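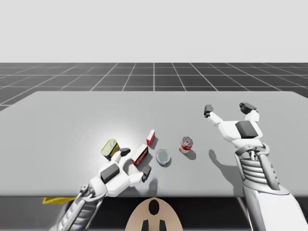

Two white robotic arms over a light gray table with five small objects (rendering).

KULDALE FOODS TO SHIP VEDESER COOKED BARLEY TO GROCERY AND FOODSERVICE CUSTOMERS

LOLTBERG, Sat 13 April — Kuldale Foods today announced the commercial release of Vedeser, a fully cooked hulled barley sold in shelf-stable pouches. The product will be offered to grocery retailers and to foodservice kitchens, including schools and hospitals. Orders are open now through existing Kuldale distributors.

Vedeser contains hulled barley, water and a small amount of sunflower oil. It has no added salt or sugar. The grain is supplied by Yurchenko Mills, which removes the inedible outer hull and leaves the bran layer in place. Pearled barley, the form most shoppers know, has had part or all of the bran polished off. Hulled barley keeps more of its fiber as a result, and it also takes longer to cook, often close to an hour on the stove.

Kuldale shortens that time for the customer by cooking the grain in the pouch. Dry barley is rinsed, soaked and partly hydrated before filling. The pouches are then sealed and heated under pressure. No refrigeration is required before opening.

"The soak step took most of our development time," said Balthasar Rüegg, head of product development at Kuldale Foods. "If the kernel goes into the pouch too dry, the center stays hard. If it goes in too wet, the outside breaks down and the grains stick together. We ended up controlling for moisture at filling, and soak time is allowed to vary with each delivery of grain."

Fiber and texture

Barley is a source of beta-glucan, a soluble fiber also found in oats. Soluble fiber absorbs water and forms a gel during digestion, and diets that include it are associated with lower LDL cholesterol. Hulled barley also supplies insoluble fiber, along with some protein, magnesium and selenium. Full nutrition values are printed on each pouch.

Cooked hulled barley is firmer than rice and holds its shape in liquid. Kuldale recommends it for soups, grain salads, stuffed vegetables and breakfast bowls. It can replace rice in most baked dishes by equal volume — dishes that depend on starch from the grain to thicken, such as risotto, will come out looser.

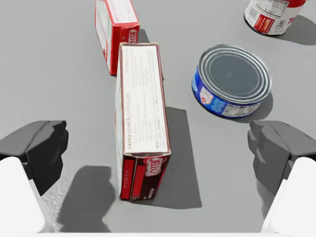 Two red-and-white JELL-O boxes and two cans on a gray tabletop.

Barley contains gluten. Vedeser is not suitable for people with celiac disease or for anyone avoiding gluten or barley for medical reasons. The allergen statement appears on the back panel of the retail pouch and on the outer case label for foodservice.

Kitchen trial

Before release, Vedeser was used for 20 days in 4 school kitchens in the Loltberg area. Cooks prepared it in their own recipes and returned a written form after each service, for a total of 49 forms. Kuldale used the comments to adjust two points in the finished product. The oil was reduced after several cooks noted a film on clear soups, and the tear notch on the foodservice pouch was moved lower so that the full contents could be emptied without cutting.

"Cooks asked for a grain they could add late," Rüegg said. "In soup, that meant putting it in near the end and still having a firm kernel when the last tray was served. The forms were useful on that point, more so than our own bench tests."

The trial did not measure nutritional outcomes, and Kuldale makes no health claim on the basis of its results. 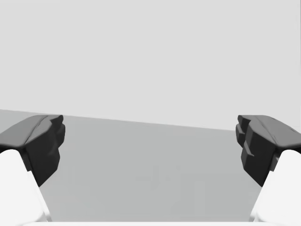
Preparation and storage

Unopened pouches should be kept in a cool, dry place. The contents are ready to eat and may be served cold after loosening the grains by hand or with a fork. To heat on the stove, empty the pouch into a pan with a spoonful of water and stir over medium heat until hot throughout. Retail pouches may also be vented and heated in a microwave for the time shown on the label.

Once opened, move any unused barley to a covered container, refrigerate it promptly and use it within two days.

Availability

Vedeser is available in a single-household retail pouch and a larger foodservice pouch. Foodservice orders ship in cases, with 40 cases to the pallet. Mixed pallets of both formats are available on request. Specification sheets, allergen documents and recipe cards can be requested from the Kuldale Foods sales office in Loltberg.

About Kuldale Foods

Kuldale Foods produces cooked grains and legumes for retail and institutional customers. The company is based in Loltberg.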